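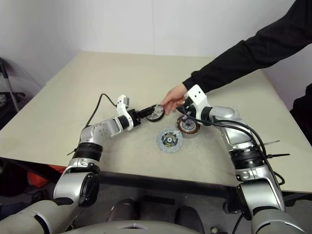
**How far from the wall should the Guno table stand?**
Leave a gap of 29 mm along the full length of the rear edge. The gap is set in step 3 below and checked again after leveling.

## 4. Placing and leveling the table

This section applies to the fixed-height Guno table in all top sizes. The adjustable version is covered in section 5. Two people are needed for steps 2 and 3.

### 4.1 Before you start

- Sweep the floor where the feet will stand.
- Check that all four leveling feet are screwed fully in.
- Have ready: a long spirit level, a 17 mm open-end wrench, a tape measure and the spacer block from bag C.

**Caution:** Do not drag the table. The feet can bend at the thread, and a bent foot cannot be adjusted.

### 4.2 Placement

1. Mark the position of the two rear feet on the floor with masking tape.
2. Lift the table by the frame rails and set it down on the marks. Do not lift by the top.
3. Hold the spacer block between the rear edge and the wall, first at the left end and then at the right. Move the table until the block fits at both ends without force.
4. Measure the height of the top at each corner. With the feet screwed in, the nominal height is 86 cm. 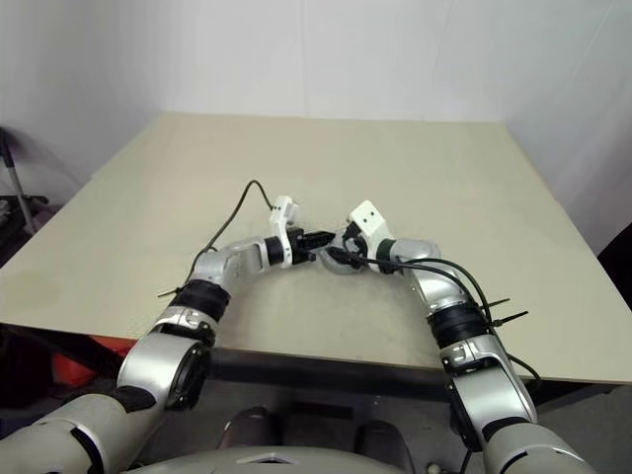

*Fig. 4-2. Tabletop and wall covering.*

**Note:** If the wall covering is made of panels, measure the gap at a flat area. Seams can stand slightly proud and give a false reading.

### 4.3 Leveling

5. Lay the level along the rear edge. Find the higher rear corner and leave that foot alone.
6. Turn the other rear foot out with the wrench until the bubble is centered.
7. Turn the level front to back at the left end and adjust the front left foot. Repeat at the right end.
8. Press down on each corner in turn. If the table rocks, turn out the foot that lifts - a quarter turn at a time - and go back to step 5.
9. Tighten the lock nuts against the frame. Hold the foot still while you do this.

**Caution:** Never turn a foot out past the red ring on the thread. On floors that slope more than this allows, use the Marras base plates (sold separately).

### 4.4 After leveling

Check the wall gap again with the spacer block. Wait 24 hours, then repeat steps 5 to 8 without loosening the nuts. A small shift is normal on vinyl and cork floors. Record the final corner heights on the card in bag C and keep it with the Niltell parts list.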